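Cirna Junior Tennis: Progress Report to the Arellano Fund, to the end of February

Hello again to everyone at the Fund, and thank you for your patience while we got this one together. It's been a busy and mostly very happy summer at the courts.

The Saturday-style hit-outs we promised in our application have become twilight sessions instead, starting at 5.30 pm, when the heat has gone out of the hard courts. The kids much prefer it (so do the coaches!) and we now have 12 regulars in the under-14 squad, several of whom had never held a racquet before spring. The older group travelled to Oltden for the regional teams event and came home with a win in the doubles and a very noisy bus.

Of the $2000 set aside for equipment, we have spent all but $200. Most went on balls, two replacement nets and a set of lighter racquets for the little ones. The remainder is being held for restringing, as the Flimuvon strings we started with have frayed faster than we'd hoped, and we'd like to try something a bit tougher before winter.

Court hire is our one real worry. The hourly rate went up in the new year and we've covered the gap with a sausage sizzle and a small rise in fees for the adult social night, though we'd rather not lean on either for long.

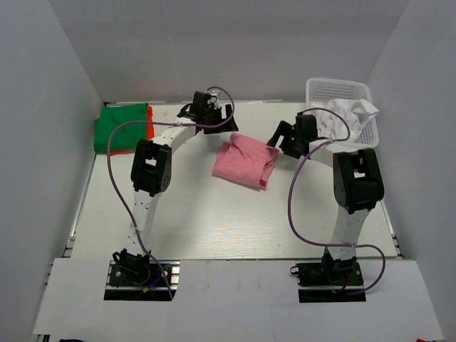
Our uniform exchange is the other thing we're keen to tell you about, because it has grown well past what we wrote in the application. Families bring in outgrown skirts, shorts and club polos, and 50 pieces have found new owners so far. It's all run in the simplest way, with a pale white tabletop for laying things out and a white plastic basket, and parents can sort through before training without holding anybody up. We'd like to add shoes next term if we can find the shelf space.

For the coming quarter we plan to keep the twilight sessions going until the light beats us, then move indoors. We'll send the court hire quotes separately once the second one arrives.

With warm thanks from all of us at Cirna.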